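4.2 Soft targets on low seating

Second set run in the Pradlow bedroom layout, same policy as in 4.1, no retraining. 100 trials in total, 25 per start pose. Target always on a seat or at its front edge, never on the floor. Head view only – wrist views dropped, they added lag and little else.

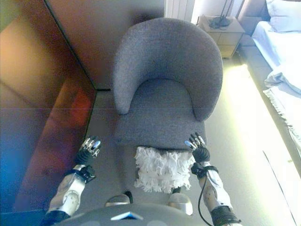 Section text: Lukian Stetsiuk, lead author, manipulation experiments

Figure 3. Head view, both hands near the front corners of the tub chair, white shaggy target at the front edge of the seat.

Long strands are the hard part. Depth is noisy there and the grasp point drifts toward the carpet. Adding the Mostov edge term cut failed grasps by nearly 20 percent, most of it on gray fabric. Two-handed approach was slower but droped less. Remaining failures fall into 2 groups: fingers closing on strands only, and contact with the seat lip before closing. Lighting was not controled, see Section 5.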